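Drawer cabinet, second pass
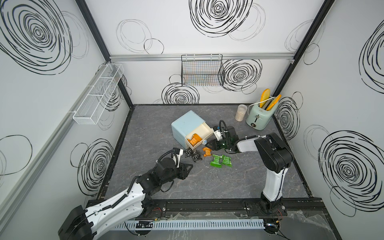

Nerneck, Friday, February 13, 2026

Worked on the snack drawers again. The pale blue cabinet has been in service since August, and I have never written down how it is meant to be loaded, so I will do that tonight while it is still clear in my head.

The bottom drawer takes the orange packets. It is the cream one and the easiest to pull out, and it should be opened all the way before anything goes in. Packets laid flat go in without trouble. Packets put in on edge ride up and catch on the underside of the drawer above, and then the whole cabinet slides forward when you pull. I had that twice last week. Flat only, from now on.

The green packets are a separate question. The wrapper is slippery and they will not stay stacked. I had them side by side on the floor to the right of the black and grey ones, with two orange still to be put away, and considered giving the green their own drawer. Decided against it for the moment. The drawer above is narrower inside than it looks -- the runners take up 2 centimeters -- and I would rather keep it for small things. The light blue piece that was lying in front of the cabinet can go there.

The black and grey packets have no assigned place. Tried to work out a rule for them and did not get one. Left as an open item.

Wire baskets: the black mesh one stays on the rail at the back. Threads are fine in there, they are light and the mesh shows what is inside. The white rack on the left wall is better for anything that needs dividing. I want to move it down the rail by a hand's width, but the clamp needs the small hex key, and that is at Skotholm with the rest of the set. Wrote it on the list.

Toaster is in the back right corner, with the two yellow slices in the slots. It can remain there. The cup of grain is next to it, and I am less happy about that. A translucent plastic cup like that is a spill waiting for an elbow. The Girard catalog has a screw-top jar, item 3278, sold in packs of 8, and I need one. Will ask at the Potano shop whether they break up a pack.

Total time at the cabinet some 40 minutes, most of it on the drawer order. Floor still to be wiped. The marble pattern hides crumbs well, so do it by hand and not by eye.

Cold in the house this evening. Soup, then the radio. Bed early.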